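Bultamico

Bultamico is a kit of paired hand-held grippers sold by Backlund, a small maker of training equipment based in Dredthorpe. It lets a person do an ordinary tabletop job with gripper fingers in place of their own, so that the movements can be recorded and later taught to a robot arm.

Design

Each set holds a left and a right unit, matched like a pair of gloves, and every unit has two black fingers, a metal side plate and a cable. Newcomers usually get comfortable with them in 30 minutes or so of friendly fumbling – and most people do fumble at first.

Practice tasks

The guidebook that comes with the kit, known to its users as the Endell book, has 77 tasks sorted into 5 levels. Drawer work belongs to level three, where a small parts organizer is set on the table and one clear drawer is taken out of its slot, with a small flat item inside it.
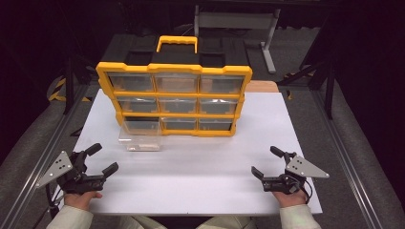 Availability

Backlund has rented the kit by the month since November, as well as selling it outright. Spare fingers are sold in pairs, and cables are ordered separately.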